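Week 9: Where Your Program Keeps Its Things
Introduction to Computing, Trarham evening section
31 October 2022

Last week we stopped in the middle of the kitchen comparison, so let's pick it up there. The processor is the cook. Registers are whatever the cook has in hand, the cache is the cutting board, main memory is the counter, and the disk is the pantry down the hall. I love this comparison, and I've used it for years, but it goes wrong in one place: a cook can see the whole counter at a glance and a processor can't. It asks for one address and gets back what is stored there (plus a few neighbors, which we'll come to).

Addresses first. Picture a very long street with numbered mailboxes. Each box holds one byte, a number from 0 to 255. If I tell you to go to box 969, you go straight there. You don't walk past the first 968 boxes. That is all the "random access" in RAM means, and it surprises people, because "random" sounds like something out of control. It only means you can pick any box you like and the trip takes close to the same time.

Compare that with a cassette tape. To hear the last song you wind through all the others. Tape is still used for backups, and it does that job very well! Backups get written in order and are seldom read.

Now, what happens when you open a file? Say it's the Sotik word list from Lab 2. The program asks the operating system for it. The operating system finds it on the disk, copies it into main memory, and tells the program where it starts. From then on your program is working with the copy. Change a word and you've changed the copy only. The file on disk is the same as before until you save. Every lost essay in history is explained by this paragraph.

In a desktop machine, main memory sits in long narrow slots on the motherboard.

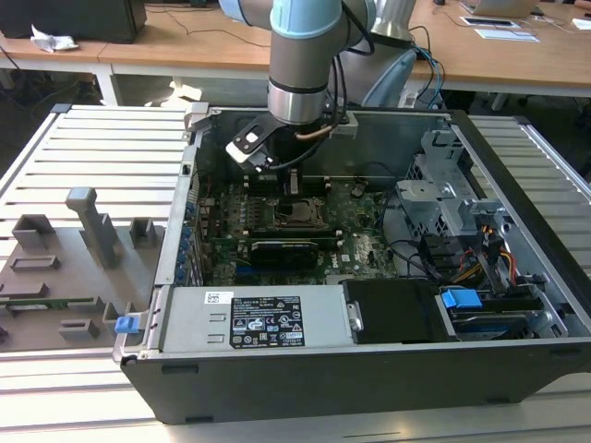
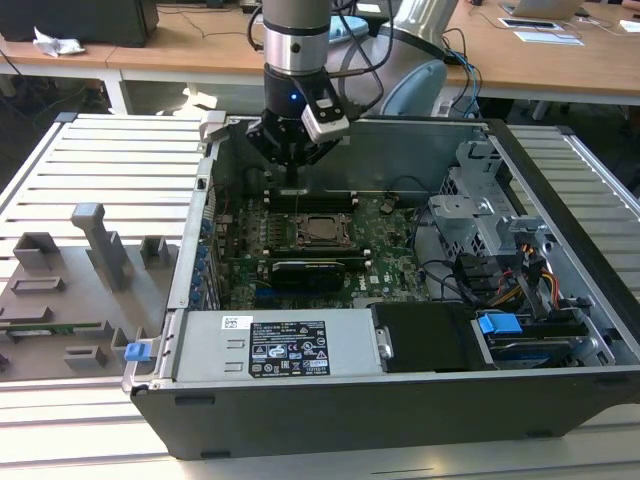 Back to those neighbors. When the processor asks for one byte, the hardware brings over a whole block of bytes around it and leaves them in the cache. This is a bet. Programs that use one item in a list very often use the next one right after, so the next one might as well come along for the ride. The name for this is spatial locality. Its partner is temporal locality: something you used a moment ago, you'll probably use again soon. Think of the loop counter in your Lab 2 code, which gets touched on every single pass.

You can feel this for yourself, and I really hope you'll try it. Take a table with 200 rows and 200 columns, stored row by row. Add up all the numbers going across each row. Then add them up going down each column. Same numbers, same total, same count of additions. With a table this small you may not notice a thing, so make it bigger and bigger until you do. The column version falls behind, sometimes by a lot, and the only difference is the order in which you visited the boxes!

A question from the Cheon group after last week's class: if cache is so fast, why not build all of memory that way? Cost and space, mostly. Fast memory needs more parts for each bit. There's also distance, since a signal takes time to travel and a bigger memory has parts that are farther away. So we get layers, small and fast near the processor, large and slow farther out.

Words to know for next time: byte, address, random access, cache, block, spatial locality, temporal locality, volatile. (Volatile means the contents go away when the power does. Main memory is volatile, the disk isn't.)

Reading: chapter 18 of the Orkico reader, up to the part on virtual memory. Go further if you're enjoying it.

Lab: run the row and column test at three table sizes of your own choosing and write down the times. Bring the numbers even if they look strange to you. Strange ones make the best discussions.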